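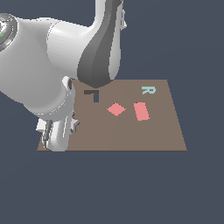
Search questions Search Clear

Teleop demos in sim: gripper overshoots the piece on replay

I'm recording demonstrations in Nurno with a hand controller, for a tabletop task with flat pieces. The operator steers the arm to a piece, closes, lifts, and places it on a tile. I have 251 episodes saved at 30 Hz. Live control is fine. When I replay the saved actions from the same start state, the fingers end up past the piece in most episodes. The error grows with travel distance. Is this a controller gain problem or a logging problem?

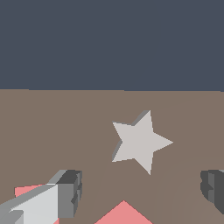
Source: Trotlow simulation bench, wrist view

The grey star is the worst case. Fingers open, approach looks normal, then the close command arrives late.

Answer 1 (accepted)

Logging, most likely. Check whether you store absolute targets or deltas. If you store deltas at 30 Hz but the sim consumes them at its own control rate, each one can be applied more than once and the error accumulates with distance, as you describe. Log the absolute joint target after the Sakalauskas filter (if you use it) and the gripper command in the same record, with one timestamp. Then replay one episode and plot commanded against measured position. A constant lag means gains. A growing offset means deltas.

Answer 2

Had the same with Distudano. Lowered the controller sensitivity and it went away, didn't look into why.

Answer 3

Adding to the first answer - reset the filter state between episodes too. Ours carried over and spoiled almost 300 demos before we caught it in March. The re-recorded set has the same colour and layout settings, so the two can be compared directly.

Last updated: March

Contact | Copyright Trotlow Help | Back to top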